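Farnmont Folk and Reggae Choir: your questions answered

Do I have to be able to read music?
Not at all! We learn nearly everything by ear, one line at a time, and Kyu-ri Hyun sings each part until it sticks. If you like having words in your hand, there are printed sheets at the front.

What sort of songs do you sing?
Mostly roots reggae and rocksteady, with a few old work songs and the odd hymn (the harmonies are glorious). We have roughly 200 songs in the folder now and we keep adding to it – bring us your favourite and we'll have a go.

Is there an audition?
No. Come to two rehearsals for free, see how you feel, and then decide. Most people know by the first chorus.

Which part will I sing?
Whichever is comfortable. You can swap as often as you like, and plenty of our low voices are women.

Do you perform?
Yes, and it's brilliant fun. We sing at the Dudach street party every August and share a winter concert with Myung, the drumming group from over the river. You don't have to join in with either.

Can I bring an instrument?
Please do! Hand drums, melodicas and shakers are all welcome. Tell us first if it needs plugging in.

Where can I hear you?
Our live recording, Plelach, is on sale at rehearsals. The bass line on the second track still makes me grin.
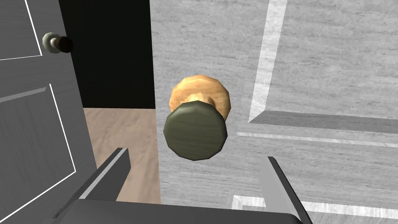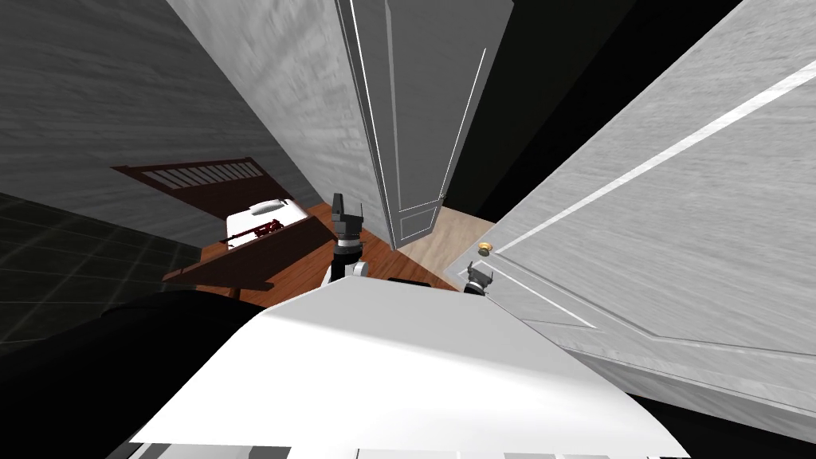
Kyu-ri Pyo adds: if you're shy, stand next to the altos. I mouthed the words for my first month and they just kept singing until I joined in.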